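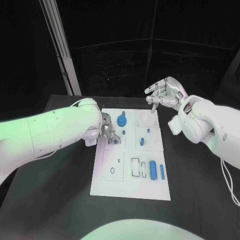 Is it worth paying for the setup service when you buy a two-armed robot kit?

If you've never set up a robot with hands before, I'd pay for it, mostly for the calibration. If somebody on your team has done one, save the money and spend it on spare fingers.

I asked Toon Desmet more or less that question in the parking lot this morning, and that was his answer, and after a whole day with the Masero kit I think he's right. He usually is, which is annoying when you're the one writing the review.

So, day one of the trial proper. Got in before eight with a terrible gas station coffee and found that De Bruijn had finally sent the missing license key (at 2 in the morning, bless them, somebody over there isn't sleeping either). Typed it in, restarted everything, and both arms came up without a single red line on the screen. I did a little dance. I have been staring at "hand not found" since November started, so I think I earned it.

We went straight to the peg sheet. I'd been leaning toward starting with the Furkness demo, the one in their brochure with the folding towels, but Toon said towels tell you nothing about a hand and pegs tell you everything, so pegs it was. White sheet flat on the black table, outlines printed on it, blue parts all over. The left arm has the metal gripper and the right one has the white and silver hand, and I have to say the pair of them look pretty smart over that table. I like the sheet a lot, too. It came with the kit and I expected to toss it, but the circles and squares and those two black rectangles make it so easy to talk about what you want. "Small peg, little square on the left." Done, everybody knows what I mean.

The small pegs are what I care about. Anybody can grab the big cylinder. A small peg held straight up over a small square, though, that's where you find out what you're paying for! I ran the left side 15 times before lunch and wrote every one down in the green notebook, and I was happy with all but 2 of them. Both of the bad ones came right after I'd fiddled with the speed setting, so I'm blaming me. I'll run them again tomorrow with my hands in my pockets.

The right hand is a different story and I'm not ready to be fair about it yet. It's lovely to watch, the index finger and thumb come down like they're picking a crumb off a tablecloth, but I kept wanting to reach over and nudge it. The menu for grip strength is buried three screens down and it's called "contact preference," which, who came up with that? Wrote it on the complaint page. The complaint page is now two pages.

Also on the complaint page: cables. They hang under the right arm and I spent the whole afternoon watching them when I should've been watching the fingers. I'd want clips in the box at this price. And the manual is 362 pages long and the index stops at R. I looked up "wrist" twice before I noticed.

Ratamska called around four to ask how we were getting on and whether we'd thought about their yearly service plan. I said ask me next week. The woman was really nice about it and answered my question about replacement fingertips right away, so that's a point for them. She's sending a price list. I forgot to ask if they come out on weekends, must do that.

Toon wants to try the stepped cylinder next, the one that looks like a gear. I want to try the thin rod, lying down, with the right hand. We argued about it all the way to the cars and he's bringing donuts so I suppose he gets to pick.

Feet hurt. Need to charge the laptop and find the other notebook before bed.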